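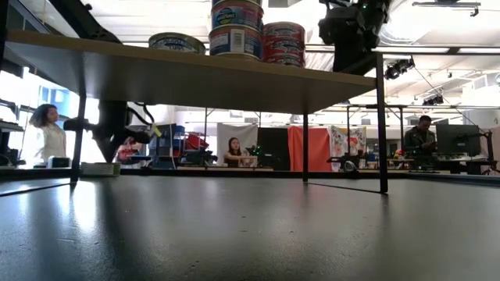 Zhiqiang Fu wrote: Same trouble at our end. Every time I merge two lists in Flovimer the best-by dates on the canned goods slide back a day, and anything entered late in the evening slides back two. Did you ever get to the bottom of it?

Hello Zhiqiang, and thank you for writing in, it's a real comfort to have company on this one! I think I have it mostly beaten, so I'm putting everything I tried into this ticket, including the parts that went nowhere, in case you or somebody else can skip a few evenings of it.

What I was seeing

I keep the shelf list for the food cupboard at Flestside, which comes to 2,257 entries now that the old paper cards have been typed in (my wrists still remember it). The list lives in Flovimer on the office desktop, and I carry a copy on my tablet for walking the aisles. In October I merged the two for the first time in ages, and the next morning a whole run of soups and beans came up as expired. I very nearly pulled them off the shelf before I thought to turn one over and read the date on the bottom. The cans were fine. The list was wrong.
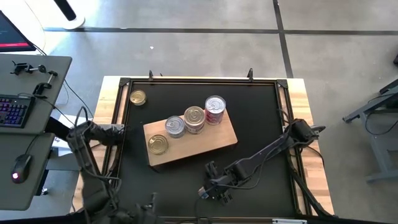 Things that did not help

Reinstalling on the tablet. It took most of an hour, I had to dig up my password twice, and the dates came back exactly as wrong as before.

Turning off the automatic merge. It does stop new damage, I'll give it that, but it leaves the bad dates sitting where they are, and then you have two lists that disagree, so I wouldn't call it a cure.

Exporting to a spreadsheet and fixing the column by hand. I got 19 rows in and noticed that the spreadsheet was turning day and month around on its own — please don't do this without a backup. I didn't have one that evening and I was not a pleasant person to live with.

What worked

The desktop and the tablet were set to different time zones. The tablet had kept the one from a visit to my sister, and I had never noticed, as I always go by the clock in the hall. Flovimer seems to save a best-by date as midnight on that day, so a few hours' difference is plenty to tip it into the day before. I set both to the same zone, closed the program on each, restored the list from before the merge, and merged again after supper. All the dates held.
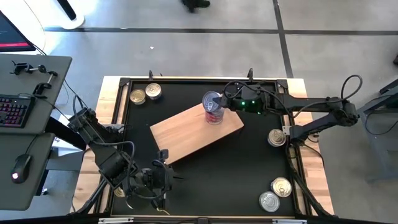 I then left it alone for a week and merged every night, just to be stubborn about it, and nothing moved. The late evening entries came through fine too, which I'd been most nervous about. If your restore screen comes up blank, look under Liang in the settings menu (that's the name of the backup module, and I can't imagine how anyone is meant to guess it). It keeps up to 8 older copies, so go back and get yours soon, before the good one drops off the end.

Still open

Labels printed through Jorach show the old date until the program has been restarted. I've sent that in as its own ticket. For now I close everything, make a cup of tea, open it again and print one test label before doing a full sheet.

Zhiqiang, would you check the time zone on both of your machines and write back here either way? I'll leave this ticket open until I hear from you.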